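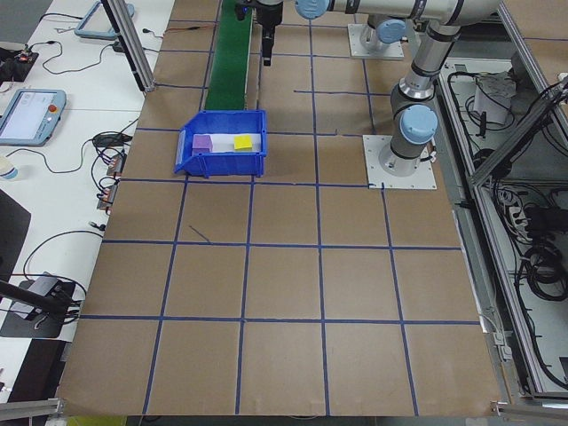
Storage & Handling › Open-Front Bins

Tiscombe 215 Open-Front Storage Bin

Blue plastic bin with a sloped front lip for side access. Suits foam blocks, cubes and other light parts. Fit a white liner where contents may mark — liners are sold separately, ref. 3155. Supplied in packs of 11. Trade orders placed before noon on Friday leave the Drarura depot the same day.
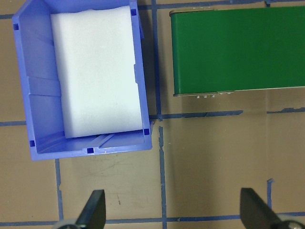 Bin from above, with white lining and square holes in the rim.

We use cookies to keep your basket working. Accept | Settings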